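Grovitz土风舞联合会启动Bratora教学计划 明年三月在Genuretti舞厅开课

Grovitz土风舞联合会今日宣布，经与各会员舞社协商，联合会将于明年三月正式启动“Bratora教学计划”，面向本地区对列舞与圆圈舞的初学者、领舞员以及伴奏乐手开设统一课程。课程主会场设在Genuretti舞厅，配套乐谱与录音由Konstantinidis音乐出版社提供。参加首期计划的会员舞社共8家，首期招收学员400名。

联合会在成立之初即以推广对列舞为主要工作。当时各舞社分散在不同街区，教学内容由各社自行决定，同一支舞在不同场地往往有不同的叫法，步法与走位也各有出入。舞者平日在本社练习时并无不便，一旦参加联欢舞会，临时改换队形、重新约定口令的情况便时有发生。近年来跨社舞会增多，此类问题愈加明显，会员舞社多次提出希望由联合会牵头，整理出一套各社共同认可的教学材料。Bratora教学计划即在此背景下拟定。

计划的第一部分为舞目整理。联合会在过去两个舞季中收集了各社现行的舞谱、手抄笔记和领舞卡片，逐一核对，最终选定89支舞编入《Bratora通用舞目》。入选舞目以对列舞为主，兼收一部分圆圈舞和双人行进舞。每支舞均列明通用名称、旧有别名、队形、起始位置、音乐段落与对应动作，并对容易产生歧义之处加注说明。对于同名异舞者，通用舞目保留流传较广的一种作为正名，其余版本以原舞社名称附后，各社仍可在本社活动中照旧使用。

舞目整理过程中，争议较多的是若干传统舞的转身方向和换位次序。联合会为此先后在各舞社举行试跳，邀请不同年资的舞者依照不同版本分别演练，再由各社领舞员集中讨论。多数舞目经过试跳后达成一致意见；少数舞目确有两种长期并行的跳法，通用舞目将两种跳法并列刊出，并要求领舞员在开舞之前向全场说明采用哪一种。

计划的第二部分为课程。首期课程共44课，自三月开始，至舞季结束前完成，分为基础班、提高班和领舞班。基础班面向从未接触过对列舞的居民，不要求自带舞伴，也不要求具备音乐基础。教学从听辨乐句开始，学员先随音乐行走，熟悉八拍一句的节奏，然后学习牵手、换位、环绕和行进等基本动作，再将动作组合成完整的舞。基础班每课均安排一段自由舞会时间，由提高班学员穿插入场，与初学者同跳。

提高班面向已能完整跳完若干支舞的学员，重点在于队形转换与双人配合。以往不少舞者在本社跳得十分熟练，换到人数较多的长列中便容易失去位置，原因多在于只记自己的路线，对相邻组的动向不够留意。提高班将安排学员轮流担任各个位置，包括列首、列尾以及候舞位，使学员熟悉整列的运行。候舞位的教学在过去常被省略，此次列为必修内容。

领舞班招收名额较少，由各会员舞社推荐，联合会亦接受个人申请。课程内容包括口令的时机、语速与音量控制，舞前讲解的长短，现场节目的编排，以及在场内出现混乱时如何处置。领舞班学员须在基础班课堂上完成跟班实习，并在舞季末的公开舞会上独立带领至少一支舞。考核合格者由联合会颁发领舞证书，证书在各会员舞社通用。

计划的第三部分为现场伴奏。联合会认为，对列舞与现场音乐之间的关系十分密切，长期依赖录音会使舞者对乐句变化的反应趋于迟钝。目前各社中能够定期组织乐队伴奏的为数不多，多数舞会仍以录音为主。为此，Bratora教学计划特别设立伴奏乐手工作坊，与提高班在同一场地、相邻时段进行，工作坊后半段由乐手直接为提高班伴奏。参加工作坊的乐手可使用小提琴、手风琴、长笛、吉他、钢琴等乐器，其他乐器亦可在报名时提出，由工作坊导师酌情安排。

Konstantinidis音乐出版社为本计划编印了配套曲集，收录通用舞目中各舞的常用曲调，并标注和弦与建议速度。曲集采用活页装订，便于各社日后增补。出版社同时制作了供练习使用的录音，每支曲调分慢速与常速两种，慢速版本仅供课堂教学。曲集与录音由参加计划的舞社统一领取，学员可向所在舞社借用，也可在Genuretti舞厅服务台购买。

联合会在声明中表示：“对列舞的生命力在于人人可以下场。一支舞能否跳得顺畅，取决于全列舞者对音乐和口令有共同的理解。我们希望通过统一的教学材料，使来自不同舞社的舞者在同一块地板上能够自然地跳在一起，同时保留各社多年来形成的特色。”
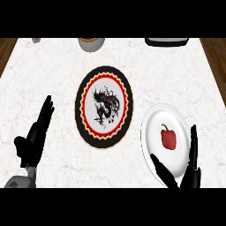 文／Grovitz土风舞联合会新闻处　　2018-11-20

关于主会场的安排，Genuretti舞厅将在三月之前完成地板检修。舞厅主厅地板使用多年，部分区域弹性不均，靠近乐台一侧曾出现接缝松动。舞厅方面已安排更换受损部分，并对整块地板重新打磨。检修期间原定在主厅举行的活动移至侧厅进行，侧厅面积较小，仅能容纳一列长队，相关舞社已就练习时间作出调整。检修完成后，主厅将恢复全部活动，基础班与公开舞会均在主厅举行，领舞班与乐手工作坊使用侧厅。

为保护新修地板，自课程开始之日起，进入主厅者须更换干净的软底舞鞋或平底室内鞋。金属鞋钉、硬质细跟以及在室外穿着后未经清理的鞋子均不得入场。基础班学员在前两课可穿普通平底鞋参加，领舞员会在课上介绍选鞋的一般方法。舞厅入口设有换鞋区，请学员提前到场。服装方面没有统一规定，以便于活动为宜，表演服装仅在公开舞会上使用，由各社自行决定。

音响方面，主厅扩音系统此前在长列末端听感较弱，口令时有听不清的情况。舞厅已重新调整扬声器的朝向，并在主厅后部增设一组扬声器。联合会将在开课前组织试音，由领舞员在乐台发出口令，舞者分别站在主厅各处反馈效果。听力有困难的学员可在报名时注明，课堂上将为其安排靠近乐台的位置，领舞员也会配合使用手势。

报名工作分两个阶段进行。第一阶段由各会员舞社向本社成员和所在街区居民发放报名表，填妥后交回舞社，由舞社汇总报送联合会。第二阶段面向未加入任何舞社的居民，可直接在Genuretti舞厅服务台登记。基础班按登记先后录取；提高班须由所在舞社出具意见，未加入舞社者可参加联合会安排的现场试跳，由领舞员评定适合的班次。名额报满后登记者列入候补名单，如有学员退出，依次递补。

收费方面，首期课程对会员舞社成员实行优惠，非会员按标准收取。学生、退休人士以及家庭报名者另有减免。已缴费用在开课前可申请退还；开课后因搬迁或健康原因不能继续者，可将剩余课时转至下一舞季。乐手工作坊不收学费，参加者须承诺在舞季内至少为一次公开舞会伴奏。各项收费标准随报名表一并公布，报名者亦可向所在舞社查询。

课程时间的编排兼顾了各舞社的固定练习。联合会在拟定课表时，请各社分别填报每周练习的时段和节假日停练安排，课表尽量避开上述时段。仍有个别舞社的练习与提高班时间重叠，经协商，该社练习将推迟半小时开始，以便学员下课后返回。课表在开课后如需变更，联合会将提前在Genuretti舞厅布告栏张贴，并通知各社联络人。

除常规课程之外，首期计划期间还将举行若干次公开舞会。公开舞会对全体居民开放，前半场节目以基础班已学舞目为主，后半场难度逐渐增加。节目单提前公布，每支舞后标明队形及难度，方便初学者选择是否下场。舞会中间设有休息时间，供舞者用茶点、交流，也供乐队调整乐器。不下场的观众可在主厅两侧就座，舞列与座位之间须保留通道，各社领舞员将协助维持。

舞季末的公开舞会将采用通用舞目中的全新编排，由各舞社分别推荐一支代表本社特色的舞，再由领舞班学员逐一带领全场共跳。此前各社在联欢时多以表演队形式登台，其余舞者在旁观看。联合会希望借此次舞会恢复早年全场同跳的做法，表演环节仍予保留，安排在中场。

通用舞目的修订将按舞季进行。各舞社在使用过程中发现舞谱有误，或对名称、动作有不同意见，可填写修订意见单，注明舞名、所在页次、现行写法以及建议写法，交联合会汇总。舞季结束后，联合会召集各社领舞员集中审议，审议结果以活页形式发送，替换原有页面。新创作的舞目亦可申请编入，条件是已在两家以上会员舞社公开跳过，且附有完整舞谱与所用曲调。作者署名随舞谱一并刊出。

在整理舞目的过程中，联合会还收到会员舞社提供的一批旧舞谱、节目单和舞会请柬。部分舞谱写在练习册背面，字迹已经褪色，也有一些仅记有口令而没有动作说明，须请当年跳过该舞的舞者回忆补充。联合会已对上述材料进行抄录与编号，原件归还各社保管，抄录件存放于联合会资料室，供会员查阅。目前仍有若干支舞仅存名称，曲调和跳法均待查考。联合会在此征集有关线索，凡保存有旧舞谱、旧录音或舞会记录者，欢迎与联合会资料室联系。

资料室特别希望征集早期圆圈舞的材料。据会员回忆，圆圈舞曾在Grovitz各街区的节庆活动中十分流行，参加者不分年龄，牵手成圈，由一名领唱者起头，众人边唱边跳。后来对列舞渐成主流，圆圈舞多只在舞会末尾作为收场舞出现，不少曲目因此失传。此次编入通用舞目的圆圈舞，有相当一部分依据年长舞者的口述记录整理，歌词亦有多个版本。联合会在刊印时采用了流传较广的歌词，并将异文列于页末。

青少年教学是本计划的另一项内容。联合会在基础班中为青少年单独编组，选用队形简单、音乐明快的舞目，课时较成人组略短，中间设有休息。十二岁以下儿童须由成年人陪同，陪同者可一同下场学习。各会员舞社以往在学校开展的示范课仍由各社自行安排，如需使用通用舞目的教学材料，可向联合会申请借用。学校如希望组织学生集体观摩公开舞会，请提前与联合会联络，以便预留座位。

对于行动不便的居民，联合会在通用舞目中标出了适合慢速行走或坐姿参与的舞目。基础班领舞员将接受相关教学培训，在课堂上视情况调整行进距离和转身幅度。使用轮椅的学员可加入对列舞的任一位置，相邻舞者须了解相应的换位方法，提高班课程包含这一内容。舞厅主入口设有坡道，侧厅可由主厅直接进入。

安全方面，联合会要求各班领舞员在每课开始前带领学员进行热身，重点活动脚踝、膝部和肩部。对列舞中的环绕和摆荡动作需要两人均衡用力，初学者常因抓握过紧或倾身过度造成不适。领舞员须在教授上述动作时先行示范握法，并说明任何舞者均可要求放慢速度或以行走代替旋转。舞伴之间对握法有不同习惯的，以双方都感到舒适为准。场内设有急救箱，存放位置在开课时向学员说明。

舞伴邀请方面，联合会沿用各舞社现行礼仪，并作出统一说明。每支舞结束后，舞者向舞伴和相邻舞者致谢，随后即可自由邀请下一位舞伴。任何人均可主动邀请，也均可礼貌谢绝，受邀者无须说明理由。对列舞的两种舞位不限性别，舞者可依照自己的习惯选择，入列前与舞伴约定即可。口令用语在通用舞目中已作相应修改，以舞位名称代替旧有称呼，部分传统唱词保留原貌。

Konstantinidis音乐出版社在随本新闻稿发出的说明中表示，曲集所收曲调大多属于民间流传，由不同乐手以各自的方式演奏，编印时以便于伴奏为原则选定一个基本版本，并不妨碍乐手依照本社传统加以变化。对于有明确作者的曲调，出版社均已取得使用许可，并在曲集中注明。出版社另将提供一册空白谱页，供乐手记录各社的演奏版本，舞季结束后可自愿交回，作为修订曲集的参考。

Genuretti舞厅方面表示，舞厅长期为各类舞蹈活动提供场地，此次与联合会签订整季使用安排，有利于舞厅提前规划检修与排期。课程期间，舞厅服务台将延长开放时间，办理登记、咨询和曲集售卖等事务。舞厅衣帽间免费向学员开放，贵重物品请随身保管。停车位置有限，舞厅建议学员结伴前来或使用公共交通。自行车可停放在舞厅后院，后院大门于当日最后一课结束后关闭。

参加首期计划的各会员舞社已陆续在本社练习中试用通用舞目。根据各社反馈，名称统一后，领舞员之间相互代课较以往方便，舞者对个别改动尚需适应。有舞社提出，旧有别名在本社使用已久，短期内全部改用新名恐有困难。联合会对此表示理解，通用名称仅在联合会课程与跨社舞会中使用，本社活动沿用何种名称由各社自定。领舞员在本社使用别名时，可同时报出通用名称，方便新成员对照。

计划的经费由会员舞社年费、课程收入及Konstantinidis音乐出版社的曲集赞助共同承担。联合会对各项收支单独列账，舞季结束后向会员大会报告。如有结余，优先用于资料室旧舞谱的保存以及下一期曲集的编印。有意为计划提供支持的机构可与联合会新闻处联系，联合会不接受以更改舞目名称或在口令中加入宣传内容为条件的赞助。

首期课程结束后，联合会将视各班出勤与反馈情况，决定第二期的规模与课程内容。目前已有未参加首期的舞社表示希望加入第二期，联合会将在舞季中段受理申请。申请舞社须有固定练习场地和至少一名能够带领完整舞会的领舞员，尚无领舞员的舞社可推荐成员先行参加领舞班。邻近地区的舞社亦可派员旁听，旁听名额视当日到场人数而定。

关于Grovitz土风舞联合会

Grovitz土风舞联合会是由本地区各土风舞社组成的非营利团体，以推广对列舞、圆圈舞及相关民间舞蹈音乐为宗旨。联合会负责协调会员舞社的舞会日程，组织领舞员交流，保存地方舞蹈资料，并定期举办跨社联欢舞会。凡在本地区定期举行土风舞活动的舞社均可申请加入。

关于Konstantinidis音乐出版社

Konstantinidis音乐出版社主要编印民间舞曲、合唱曲及器乐教学曲集，出版物以活页和小开本为主，供舞社、合唱团及学校使用。

关于Genuretti舞厅

Genuretti舞厅设有主厅与侧厅，常年举办舞会、舞蹈课程及小型音乐会，并向社区团体提供场地租用。

报名与查询

会员舞社成员请向所在舞社索取报名表。未加入舞社的居民请在服务台开放时间内前往Genuretti舞厅登记。旧舞谱征集事宜请联系联合会资料室，媒体采访与公开舞会拍摄申请请联系联合会新闻处。公开舞会拍摄须事先获得许可，拍摄者不得进入舞列，使用闪光灯须征得领舞员同意。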